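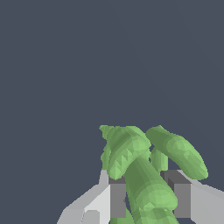 Fig. 1. Lumpy green mesh between the two finger pads, simulator close view.

Week 6 handout – comparing grippers in sim

Read before lab. Short one, most of it is in the Trimilell manual anyway.

What we're comparing: two finger sets, same arm, same object list. Set A = plain flat pads. Set B = the Judon pads (a bit softer, friction set higher). Everything else stays put. If you change the arm speed between sets your numbers are useless, start over.

Object list is on the course drive. Boxes and cylinders first, they're boring but they tell you if your setup is broken. Then the irregular ones. Irregular meshes touch the pads at a few small facets, not across a whole face, so contact points jump around from one step to the next. Watch the contact log, not just the viewer.

Floor is off for all grasp tests. Gravity off too while the fingers close, then on. Plain background, no table – keeps the render cheap and you don't get table contacts mixed in with finger contacts.

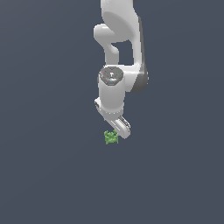 Wrist angle matters more than people expect. Straight-down grasps are the easy case. Do the tilted ones as well, hand rotated off vertical, and log them in a seperate column. Last term half the reports averaged both together and we couldn't read anything out of them.

Runs: 200 grasps per finger set to start. The full sweep is 2,000 and takes roughly a night on the Cestport machines, so queue it Saturday if you want it back in time.

What counts as a hold: object still between the pads 2 seconds after gravity comes on. Slipping but not dropped = still a hold, but put an S next to it.

Reference run with flat pads got 71 percent on the irregular set. Way off that, check these:
– mesh scale (Obi exports in millimeters, sim wants meters)
– collision shape, is it the real mesh or the convex hull? hull fills in all the gaps between the lobes and you get grasps that shouldnt work
– finger force limit, default is too high
– both fingers actually closing, one joint name changed in the new version

Hand in: the table, one plot, half a page on which pads you'd pick and for which objects. Two views per failure, one near the fingers and one with the arm in it.

Next week: same thing with camera noise added.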